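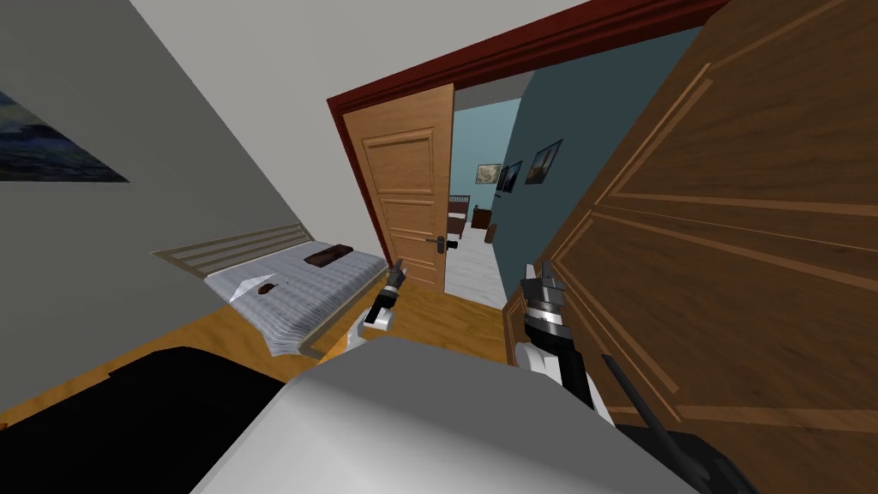
Interior Design Basics, Unit 3: Doors, Beds and Clearance in Small Bedrooms
Instructor: Demetrius Halvorsen

Reading for this unit: chapter 4 of the course text, plus the Gindmont floor plans in the shared folder. Print the plans at full size. If you scale them to fit the page, your measurements will be wrong.

1. Terms

Clearance is the open floor a person needs to do something: walk past, bend down, open a drawer. It is measured from the furthest point an object reaches in use. A dresser 18 inches deep with a drawer that pulls out 14 inches takes up 32 inches before you add room to stand.

Swing is the area a hinged door passes over. Draw it as a quarter circle with the hinge at the center. A 30-inch door needs a 30-inch radius kept clear. Students often draw the door closed and forget the swing, and then put a nightstand in it.

Path is the line people take through the room. In a bedroom there are usually two that matter – door to bed and bed to closet.

2. Working numbers

Use these for all drawings in this unit:
Walking space beside a bed: 24 inches minimum, 30 preferred
Foot of bed to wall: 30 inches minimum
Foot of bed to dresser: 36 inches minimum, more if the drawers are deep
In front of a closet with hinged doors: door width plus 12 inches

A wheelchair user needs more than this. We cover accessible layouts in Unit 5 and you should not use the numbers above for that work.

3. Order of work

Draw the walls, windows and doors first. Add every door swing, including the closet. Mark outlets and heat registers. Place the bed next, then draw both paths in pencil. Everything else goes in whatever floor is left.

Beds are drawn at mattress size plus the frame. A full mattress is 54 by 75 inches, a queen is 60 by 80. Add two inches on each side for the frame unless you have measured it.

4. Worked case: the Vanen Street apartment

The second bedroom is 9 feet 6 inches by 11 feet. The tenant wanted a queen bed centered on the long wall. With the frame, the bed comes out 82 inches into the room, which leaves 32 inches at the foot. That passes. The door swing took up the corner where she had planned a bookcase, though, and the bookcase moved to the hall.

Rafferty Zamora's group tried the same room with a full bed pushed into the corner. It frees a lot of floor, but one side can't be reached to change the sheets. Be ready to discuss which plan you would give the tenant.

5. Assignment

Measure a bedroom you have access to. Draw it at half an inch to the foot, with all swings and both paths shown. On a second sheet, draw one change that improves the tightest clearance. Write around 400 words on what you changed and what it cost in storage or wall space.

Bring both sheets to class flat. Folded drawings are hard to pin up.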